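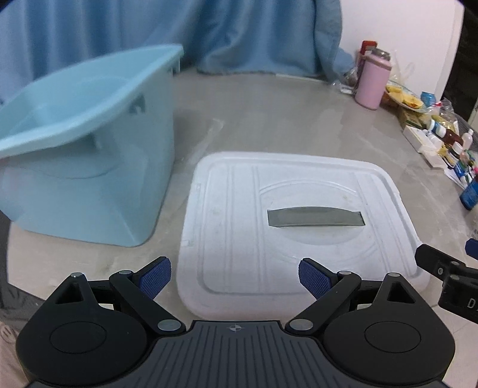 Speaker Notes: Tubs, Lids and the Shared Storeroom
Redstead Housekeeping Services, Cimarcombe
Last updated: May

We use cookies to remember your preferences. By continuing to read, you accept our cookie notice.

Slide 1. Welcome
Good morning. The session will close at 11. Please hold questions until the end of the second part, when there will be time for discussion.

Slide 2. Why lids
The storeroom at Cimarcombe holds 200 plastic tubs. At the last stock check, 12 had no lid and a further 11 had a lid of the wrong size. A tub without a lid cannot be stacked, and it takes up a full place on the shelf.
[Pause. Ask how many sites keep a spare lid pile.]

Slide 3. Separating the parts
Staff are asked to take the lid off first and lay it flat on the floor, then turn the tub on its side to check the inside. A large square lid with a molded rim should lie level. If a corner lifts, set the lid aside for the supervisor.

Slide 4. Cleaning
Specks and smudges show readily on white plastic. Wipe along the grooves, then across the middle, and finish at the grip. Tubs are wiped from the base toward the rim, including the handle openings. Abrasive pads are not approved for either part.
[Mention that the Núñez building has its own sink and need not bring tubs across.]

Slide 5. Matching and labeling
Each lid is to carry the same label as its tub. The Gelell labels now in use should be placed on the short side, below the rim — never on the lid grip, where they wear off. Light blue tubs are kept together on the lower shelves.

Slide 6. Working on the floor
Kneeling work is permitted for short periods. Lay a mat down before starting and keep the walkway clear. Tubs may be left on their sides while the work is under way, but they must be upright and closed before the room is locked.

Slide 7. Next steps
Sites should return their lid counts by Wednesday. Replacement lids will be ordered once all counts are in — late returns will go into the following order.
[Hand out the count sheets. Take questions.]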